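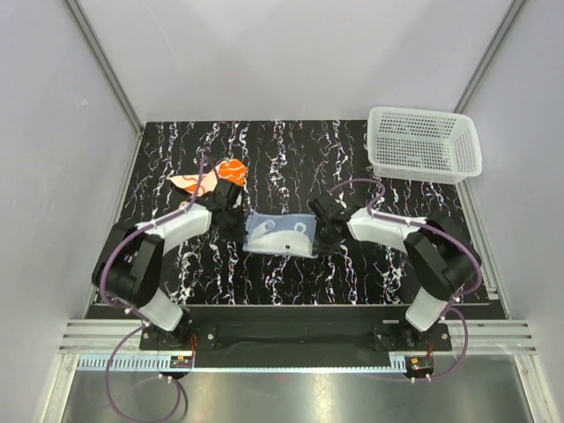
**Figure 2.** Two-arm station with a black, white-veined tabletop and an empty perforated basket in the back-right corner.

## 4. Travel, rest and second-half scoring

The previous section dealt with the scoring records themselves. We turn now to the question that led us to collect them, which is whether visiting teams in the Griddale conference score less after halftime when they have traveled a long way on short rest. Coaches in the conference tend to take this for granted. The schedule is argued over every March on the assumption that it is true, and the two western members, Urside and Zeltano, have asked more than once for later kickoffs when they play in the east.

### 4.1 Games included

We used regular-season conference games only. Playoff games were left out, as were games at neutral sites, where neither team can be called the visitor in the usual sense. Games stopped by weather and finished on another day were also dropped. This left 184 games. Each game gives one visiting-team record, made up of points by quarter, number of offensive plays, starting field position for every drive, days since the visitor's last game, and distance traveled.

Distance was measured by road from the visitor's home stadium to the host's. We considered using flight distance for the longest trips, but the teams do not all travel the same way, and some changed from bus to charter partway through the period. Road distance has the advantage of being the same every year. The longest one-way trip in the data is 2,970 kilometers, from Zeltano to Myklebust. We call a trip long when it is 1,390 kilometers or more, a cut that falls in a natural gap in the distances: no pair of stadiums lies close to it on either side.

Rest was counted in full days between games. A team playing on its normal weekly cycle has six. Anything less is treated as short rest, and a team coming off an open week is placed in a separate group. Opening games of the season have no earlier game to count from and were put with the normal-rest group after we checked that moving them made no difference to the main result.

### 4.2 Adjusting for the state of the game

Raw second-half points are a poor measure by themselves. A team that leads by three touchdowns at the half will run the ball, let the clock go and score less, and it has done nothing wrong. A team that is far behind throws on nearly every down and may pick up late points against reserves. If visitors on long trips are more often behind at the half, the second effect could hide a real loss of form.

We handled this in two steps. First, drives that began with either team ahead by more than 24 points were removed. Second, the remaining drives were given an expected point value based on field position, time left and score difference, using all drives in the conference as the base. The figure we study is the difference between points scored and points expected, summed over the second half. A visitor that does exactly what an average team would do from the same spots has a value of zero.

Turnovers needed a decision of their own. An interception returned for a touchdown costs the offense points, but it also hands the ball straight back, so the offense gets an extra drive. We counted the drive as ending in zero and did not charge the return against the offense. Return touchdowns are rare enough that counting them the other way shifts single games a good deal and group averages hardly at all.

Overtime was ignored. The rules there put the ball at a fixed spot and the clock has no part in it, and the base values do not apply.

### 4.3 Results

Distance alone shows very little. Visitors on long trips scored slightly below expectation in the second half, and so did visitors on shorter trips. Being away from home is a disadvantage in itself and was already well known. The gap between the two groups is small and well inside the range we would expect by chance.

Short rest alone shows somewhat more. Visitors with fewer than six days off fell below expectation in the second half while holding close to it in the first. The drop comes mostly in the third quarter, which we did not expect. Had tiredness been the main cause, the fourth quarter would be the place to look for it. One possible reading is that a short week cuts into preparation, and that teams with less time to prepare have fewer changes ready when they come out of the locker room. The opening drives of most teams are scripted, and a script can be written in a short week. Halftime changes draw on film study, and film study is what gets cut.

The two conditions together give the largest drop. Visitors on a long trip with short rest did worse in the second half than either condition would suggest separately. The number of such games is small, however, as the schedule makers already try to avoid them, and a large share involve the same two visitors. Urside and Zeltano are the only members that make long trips more than once in most seasons. We cannot fully separate the effect of the trip from the quality of those teams.

To get some idea of how much this matters, we compared each of the two western teams only with itself. Urside shows the same pattern as the full set, with a weaker drop. Zeltano shows a stronger one, although nearly all of it comes from its visits to Myklebust. The Myklebust stadium stands on open ground above the town and is known for wind, and passing numbers there are low for everyone in the later part of the season. When the Myklebust games are set aside, Zeltano looks much like Urside.

Open weeks did not help as much as is often claimed. Visitors coming off an open week were a little better in the first half than other visitors and no better in the second. Hosts coming off an open week showed no change we could measure.

### 4.4 Kickoff time

The request from the western members concerns kickoff time, so we looked at this as well. Games were split into early and late kickoffs by local time. For western teams playing in the east, an early kickoff falls in the morning by the clock at home. If this were a serious handicap it should show in the first half, when the body is furthest from its usual practice hours.

It does not. Western visitors in early games started as well as they did in late games. Their second halves were worse in late games – the opposite of what the request assumes. We would not put much weight on this. Late kickoffs in the conference go to the matchups that are expected to draw the most interest, and these tend to be against strong hosts. The expected-points method corrects for the state of the game but does not correct for the strength of the defense on the field.

A measure of defensive strength could be added. We tried a simple one, using points allowed per drive in all other games of the same season, and the difference between early and late kickoffs became smaller but kept its sign. With so few games in each group we did not take it further.

### 4.5 Limits

Several things that may matter are missing from the records. We do not know when teams left home or where they slept. Some clubs arrive two nights ahead for the longest trips and others arrive the evening before, and this practice has changed over the years without being written down in any source we could find. Injury reports in the conference are voluntary and were too uneven to use. Roster depth is also likely to count, as a team that rotates its linemen will suffer less from a short week than one that does not.

The base values for expected points were built from the same drives they were then used to judge. We repeated the work with each season's base values drawn from the other seasons only. The results moved slightly and the order of the groups stayed the same.

Play-by-play sheets from the older seasons were entered by hand, and some disagree with the final score by a point or more. Where the error could be traced, most often to a missed conversion kick, it was corrected. In 2 games it could not be traced, and for those we kept the official score and assigned the extra points to the last scoring drive of the half in question. Leaving both games out has no visible effect on any group average.

The schedule itself is not random. Long trips on short rest happen mainly late in the season, when make-up dates are used and when teams are carrying more injuries in any case. A comparison restricted to the second half of the season still shows the third-quarter drop, with wider margins of error. Section 5 repeats the analysis for home teams and takes up penalties, where the short-rest games differ from the others in a way that scoring does not show.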